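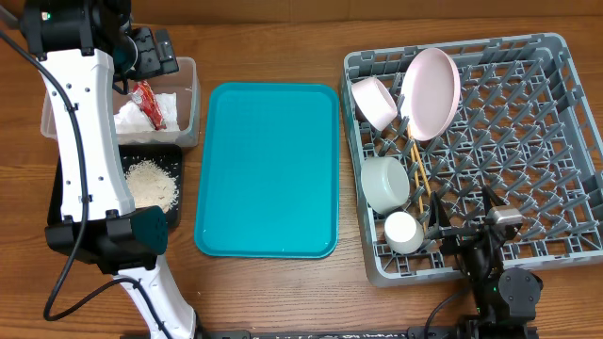
The row on the table: clear bin with the tissues and the red wrapper, black tray in front of it, teal tray in the middle, gray dish rack to the right.

A place for everything that leaves the plate

When I moved to Grodbridge, my kitchen counter was 90 centimeters long, and a kettle and a bread box were already living on it. I measured it twice with a tape because I did not want to believe it. In my mother's house, the dirty dishes had their own corner beside the sink, large enough for a family of six, and we never had to think where to put a plate after dinner. You put it in the corner and somebody washed it. In Grodbridge I had no corner, so for the first months all things stayed on the table until late evening, and I ate my breakfast next to yesterday's glasses more often than I want to admit.

This post is about how I clear the table now. A reader asked me in December, under the post about jars, and I promised to answer properly. I am sorry that it took so long.

The main idea is that I bring the containers to the table. Before, I carried every thing from the table to its place. One trip with the glasses, one trip with the napkins in my hand, one trip with a plate which I held very flat so that nothing would fall from it. Something always fell from it. Now the containers stand in a row on the wood, I stand in front of them, and most of the work is done by the arms and not by the feet.

The row goes from the left to the right, and dirt goes in the same direction as reading. First is the clear bin for dry garbage. In front of the bin is the black tray for food. Then the teal tray, and at the end of the row the gray dish rack. I tried other orders too. When the rack was on the left, I was passing wet plates above the napkins and they stuck to the table in small pieces. I changed it after two dinners.

The bin

In the clear bin go the tissues, the paper napkins, wrappers from candy, the little strings from tea bags. I chose one that you can see through, and my sister said it is ugly to look at garbage while you are having coffee. Maybe it is. But I lost a silver teaspoon once in a bag that was not transparent, and a teaspoon wrapped in a napkin weighs almost nothing, you will not feel it. Through the plastic I at least have a chance.

Crumpled tissues take a lot of space, as everybody knows, and a wrapper likes to open itself again after you have pressed it. I used to fold the wrappers into small squares, a habit from childhood. My grandmother kept the shiny ones flat inside a book and we made bookmarks of them before New Year. Now I just lay them on top. If you have children, I can recommend the bookmarks.

The bin has rounded corners, and I would pay attention to this if you are buying one. In a square corner the crumbs go in and they do not come out, you need a toothpick or a brush. A round corner is cleaned with one movement of the cloth.

The black tray

The black tray is for whatever is small and loose. At my table it is very often rice, we eat rice many evenings, and sometimes buckwheat, and the end of the bread. Rice is the most difficult food to clean, in my opinion. Soup you can wipe, meat you can lift with a fork, but a grain of rice which became dry on the table holds to it like glue, and a grain which is still soft becomes a paste when you push it with a sponge.

So I do not push it with a sponge. I take a card, an old plastic card from the Zhuravel bakery where I have enough stamps for the rest of my life, and I move the grains with its edge to one place and from there into the tray. The card does not scratch the wood. A knife does, please do not use a knife. I have one long line near the window side of the table from the first winter, and I still touch it with my finger when I am on the phone.

Why black? At the beginning it was simply the tray that I had. But afterwards I noticed that on black you see every light grain, even the single ones that lie apart near the edges, and when I rinse the tray I know when it is clean. I had a cream one before, and I was putting it back in the cupboard with rice on it, several times, without knowing. For someone who eats mostly beans or dark bread the advice would be the opposite, I suppose.

The tray should be rather flat. A deep one makes you throw the food from above, and then it jumps. With a flat one you can bring the plate very near and push the rest down slowly.

The teal tray

Guests always ask me what the teal one is for, because it is the prettiest and often there is nothing in it. It is for things that I do not want to decide about during the clearing. A lid without its jar. Half of a lemon. The rubber band from the parsley. The medicine box that my husband leaves at his place. If I begin to walk with each of these to its home, I come back to the table after ten minutes, having watered a plant and answered a message, and the rice is dry.

So these things go to the middle, and at the end I take the tray with me through the kitchen one time and give everything back. If it has stayed empty, I am pleased and I wipe it anyway.

I bought it at Skandus, in the basement where they have the things with small damage. It was article 2277, I remember the number because the lady at the cash desk had to type it by hand and she said it aloud, very loudly, to her colleague on the other side of the shop, who had to look for it in a list. We waited a long time. It has a rough spot under the bottom and this is all the damage I ever found.

The rack

A dish rack on the dining table looks strange to many people, and my mother-in-law moved it back to the counter on her first visit without saying a word. I moved it back after her train left. The counter is short, I have written about this already, and when the rack stands there I cannot cut bread.

I lay an old towel under it for the night. Wood and standing water are not friends, and our table has only oil on it. I oil it with the one from Gudus that smells of orange, a very thin layer with a cotton cloth, along the grain and never across. The grain of this table runs sideways when you sit at it, from one hand to the other, so it is a comfortable movement for the shoulders. After oiling I leave it alone until the next morning. The first time I did not have the patience, and I had a round mark of a cup there for the whole spring.

In the rack I put the plates at the back, then bowls, then cups at the front, upside down but a little inclined so that the water can run off the bottom. Forks with the teeth up, knives with the point down. My husband puts the forks with the teeth down and we have discussed it.

How an evening looks

We finish eating and somebody makes tea. While the water is heating I put out the row. Napkins and wrappers first, so that they do not become wet from the rest. Then the plates, one after another above the black tray, with the card or with the side of a fork. The things without a home go to the middle. Then I carry the plates to the sink in one pile, and a pile of clean plates (I mean clean of food) can be really high, it does not slide the way it does when there is a bone hiding between plate number two and plate number three.

Then I wash and my husband brings them to the rack, or the other way around if he has cooked. By that time the tea is at the right temperature for me. For him it is too cold already.

What does not work so well: big pots. They do not fit into any rack I have seen, and they dry on the stove, upside down on a cloth. Also fish. With fish I do not use the tray at all, I take everything directly out in a bag, at once, also when it is raining. And glasses with a thin stem I wash separately in the morning when I am awake, after I broke two of them in one evening, a present from our wedding.

In the comments to the jar post somebody wrote that so many containers is more to wash and less to wash is the goal. It is a fair remark. The bin I wipe, I wash it properly when it smells or when something sticky was in it. The black tray I wash each time together with the plates. For me it is still less than scrubbing the table.

Next time I would like to write about the drawer under the stove, where I found three potato peelers and none of them is mine. If you know a good way to get the smell of onion out of a plastic box, please write to me, I have tried the lemon and I have tried the sun on the balcony.

Vasylyna Kovalchuk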